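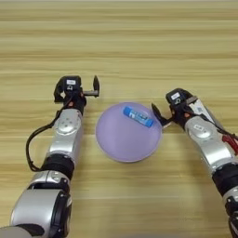 Lavender plate, wooden table.

My pantry list lives in a database on the old laptop by the fridge, and I've had enough people ask how it's set up that I'm putting my tips in one place. I'm no programmer! I learned all of this by breaking it first, usually with flour on my hands.

Start with two tables and leave it at that for a while. One is for items (name, shelf, how many I like to keep), and the other is for every time something comes in or goes out. My first try had a single giant table with a column for each month, and by June it was such a mess that I couldn't get a total out of it. With two tables you just add up the ins and outs for each item and there's your stock.

Let the database make the ID numbers. I used to key everything on the name, and then I had "tomatoes, canned" and "canned tomatoes" living side by side with different counts. Now there's a number nobody has to look at and the name can be fixed whenever I spot a typo.

Use a drop-down for the shelf. I have 17 shelves and bins if you count the garage, and typing them by hand gave me "top left," "Top L" and "upper left" for the same spot. Make a tiny table of shelf names and point the drop-down at it. When I bought the Drevel rack for the garage I added four rows to that table and they showed up in the form right away, no other changes.

Dates go in a date field, please. I had mine as text for a whole winter and the "use first" report sorted October ahead of February. If you're stuck with text dates already, add a new date column next to the old one, fill it with an update query, check a few by eye, and then delete the old one. Make a copy of the file first - I skipped that once and spent an evening retyping.

My favorite bit is the shopping query. It compares what's on hand with what I like to keep and lists only what's short, sorted by store aisle. Watch out for blanks, though. An item with no movements yet comes back as empty, and empty is not zero, so it quietly drops off the list. Wrap the total so a blank turns into 0 and your brand new items will show up. (I ran out of baking soda twice before I figured that one out.)

Keep the entry form short. Mine has item, quantity, in or out, and a Save button as big as I could make it. Everything else fills itself in, including today's date. I tried one of the Kivitz scanners too, and it's nice for cans, but for jars of homemade stuff I still pick from the list.

Compact the file now and then. Mine had 1048 rows of movements last I looked and was still taking forever to open, and a compact fixed it in a few seconds. I keep a backup on a thumb drive in the cookbook drawer as well.

If you print labels, set the report to 50 per sheet and run one on plain paper first. Label sheets are expensive!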